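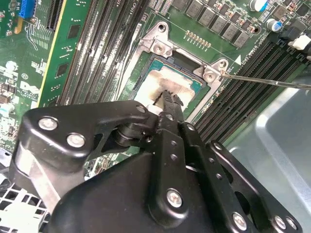

I have been using Prilton Mail for almost 12 weeks now, and since a couple of people in my family have asked me whether they should switch over too, I thought I would sit down and write out the whole thing properly (with coffee, because I do go on a bit).

A little background first. My old email address was one I opened back in college, and over the years it had turned into a dumping ground for every store, newsletter and airline I ever gave it to. When I finally looked at the unread count it said 812, and I am a person who thinks she keeps up with her mail! My friend Jucélia Nogueira had moved to Prilton in June and kept telling me how calm it was over there, so one evening I gave in and signed up.

Making the account was easy. You pick your name, you pick a password, and then it asks for a second email or a phone number in case you get locked out. I used my husband's number, which I would not recommend, as he was at work when the code came through and I sat there for ages waiting for him to text it to me. Use your own phone. My first choice of address was taken, and so was my second, but the page suggests a few others as you type and I ended up with one I like better anyway.

Bringing over the old mail was the part I was dreading. There is a button called Bring My Mail in the settings, and you sign in to the old account from there and tell it how far back to go. I chose everything. It ran overnight, and in the morning my folders were all there with their right names, even the silly one for recipes. The contacts were messier. I had 596 of them, plenty of them doubles, and Prilton brought in both copies of each. There is a merge tool, but it only lets you work on 10 at a time, so that was a long evening on the couch.
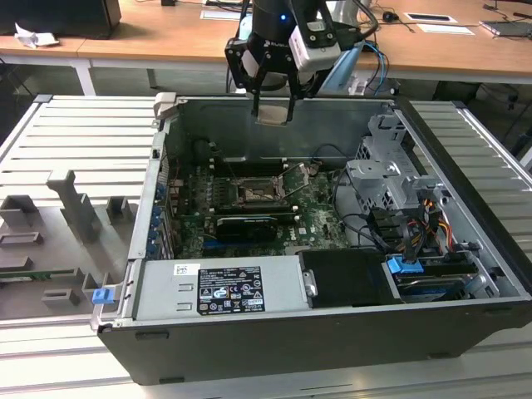 Now for what I love. The inbox splits itself into People and Everything Else, and it is good at telling which is which. A note from my cousin goes at the top, and the shoe store goes in the other pile where I can look at it when I feel like it. It did put my dentist in with the shoe stores at first, but I dragged one message across and it has remembered ever since. Searching is quick, too, and it looks inside attachments, so I found an old warranty for our dishwasher just by typing the model name.

The phone app is fine, a bit plain. I wish the text were larger by default, and I wish the delete and archive buttons were farther apart, because my thumb is always landing on the wrong one. You do get a few seconds to undo it, thank goodness.

Help was slow the first time and lovely the second. I wrote in about a signature that kept losing its line breaks, and got a form letter back. I wrote again, a little more firmly, and Qianru Hou on their support team walked me through it step by step and even sent a follow-up to ask if it had stuck. It had!

I did try Vukanlow before settling on this one. It has a prettier calendar, but it put ads between my messages and I couldn't stand that for more than a few days.

So, four stars from me. I'm taking one off for the contacts business and those two buttons. If you do sign up, clean out your address book before you bring it over, and write your recovery codes down on actual paper. Mine are in the drawer with the takeout menus.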